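Gonderow amplía el servicio de comedor a 4 centros municipales

El Ayuntamiento de Gonderow ha aprobado la ampliación del servicio de comedor escolar, que a partir de mayo se prestará en 4 centros del municipio. La medida incorpora a las escuelas de Dillside y Štefanec, que hasta ahora derivaban a sus alumnos a instalaciones vecinas durante la pausa del mediodía. 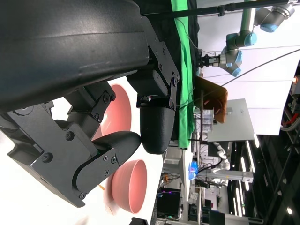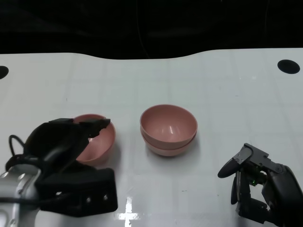
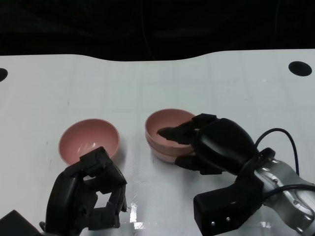

Cuencos de color rosa sobre una mesa blanca.

Según los datos facilitados por la Concejalía de Educación, el curso pasado utilizaron el servicio 1.829 alumnos. Con la apertura de los dos nuevos comedores, el número de plazas disponibles asciende a 2.165, repartidas en dos turnos. El primero comenzará a las 12.45 y estará reservado a los grupos de infantil; el segundo, a las 13.40, atenderá a los cursos de primaria.

La concejala de Educación, Korkor Antwi, explicó en el pleno que las familias de Dillside venían solicitando un comedor propio desde la reforma del edificio. «El traslado diario restaba a los niños buena parte del tiempo de descanso», señaló. Antwi precisó que las obras de la cocina de Štefanec han concluido y que queda pendiente únicamente la inspección sanitaria — trámite que el Ayuntamiento prevé completar antes del inicio del servicio.

El precio del menú diario se mantiene sin cambios, al igual que las bonificaciones para familias numerosas y hogares con rentas bajas. Las solicitudes de ayuda ya concedidas conservan su vigencia y no será necesario presentarlas de nuevo, salvo en caso de cambio de centro.

La gestión corresponderá a la empresa Drimavow, adjudicataria del contrato en los otros centros. Su responsable de operaciones, Tarun Agarwal, indicó que los menús se elaborarán en cada cocina y que la planificación mensual se publicará en los tablones de las escuelas. El pliego exige asimismo una alternativa diaria para alumnos con alergias o intolerancias, previa presentación del informe médico correspondiente.

Durante el debate, los grupos de la oposición pidieron que se revisara la dotación de monitores en el turno de infantil. El equipo de gobierno se comprometió a presentar un informe al término del primer trimestre de funcionamiento.

Las inscripciones pueden formalizarse en la secretaría de cada escuela o en el registro general del Ayuntamiento, en horario de 9.00 a 14.00.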